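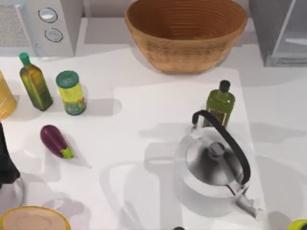

A woven bowl, a kettle and bottles on a kitchen counter.

What does moisturiser do?

An explainer for readers in Years 4 and 5
Krajewska Centre for Skin Learning
Last reviewed 26 June 2024

Many people put moisturiser on their hands, face or legs. It may come in a tube, a tub or a pump bottle. This page explains what moisturiser is made of, how it helps skin, and how to use it safely.

Your skin is a wall

Skin keeps water inside your body and keeps germs and dirt out. The very top layer is made of flat, dead cells packed closely together. Scientists sometimes compare these cells to bricks. Between the bricks there are natural fats and oils, which work like the mortar in a brick wall.

When the wall is in good order, only a little water escapes through it. When some of the oils are washed away, more water gets out. The top layer shrinks and stiffens, and the skin may feel tight, rough or itchy. Sometimes small white flakes come off.

What makes skin dry?

Cold wind, dry air, heaters and air conditioning can all dry the skin. So can long, hot showers, strong soap and swimming in a chlorinated pool. Some people are born with skin that loses water more easily. A child who has a condition called eczema (say "EK-suh-muh") often has very dry, itchy skin and may need special care from a doctor.

What is inside the bottle?

Most moisturisers are a mixture of water and oil. A plain body lotion prepared for our Ziltum learning kit is 67 per cent water. The rest is made up of oils and other ingredients, and each has a job.

Some ingredients hold on to water. They are called humectants (say "hew-MEK-tents"). Glycerine is one of them, and it is also used in some foods.

Some ingredients sit on top of the skin and slow down the water that is trying to leave. Petroleum jelly and beeswax both do this. The word for them is occlusives.

Other ingredients fill the tiny gaps between the skin cells so that the surface feels smooth. These are called emollients. Many plant oils belong to this group.

Why don't the oil and water separate?

If you pour oil into a glass of water, the oil floats to the top. If you stir it, it breaks into drops, but the drops soon join up again. A moisturiser needs a helper called an emulsifier. One end of an emulsifier is drawn to water and the other end is drawn to oil. It settles around each drop of oil and stops the drops from joining together. The result is a smooth mixture called an emulsion.

Milk and mayonnaise are emulsions too. In mayonnaise, the emulsifier comes from egg yolk. 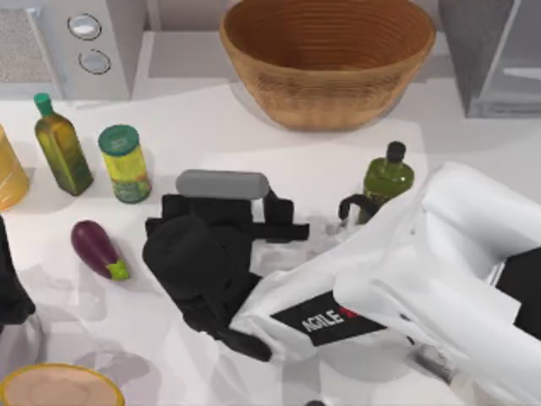 Groceries and a woven basket bowl on a white counter.

Try it yourself

Ask an adult before you begin. You will need a clear jar with a tight lid, water, cooking oil and dishwashing liquid.

Fill the jar halfway with water and add 4 teaspoons of oil. Close the lid and shake the jar for 5 seconds. Put it down and watch the oil rise.

Now add a small squirt of dishwashing liquid, close the lid and shake again. Watch how long the mixture stays cloudy this time. Write down what you notice. The dishwashing liquid is acting as an emulsifier. Do not taste the mixture or put it on your skin.

This activity was tested by 80 students at Brulurach Primary School last December. Many of them found that the cloudy mixture lasted longer when they shook the jar harder – this breaks the oil into smaller drops.

Using moisturiser well

A good time to put on moisturiser is just after a bath or shower. Pat your skin with a towel and leave it slightly damp. Spread a thin layer gently and keep it away from your eyes. Wash your hands first if you are taking cream from a tub, so that germs do not get into it.

Tell an adult if a product stings, or if your skin becomes red or bumpy. Stop using it and rinse it off with water. Products made for adults may contain perfume or strong ingredients that do not suit young skin – always check before you borrow one.

Moisturiser is not the same as sunscreen. Unless the label gives an SPF number, it should not be used for protection from the sun.

Words to know

Emulsion: a mixture of tiny drops of one liquid spread through another.
Emulsifier: an ingredient that stops oil and water from separating.
Humectant: an ingredient that holds on to water.

The next explainer in the Wudska series is "Why does soap make bubbles?"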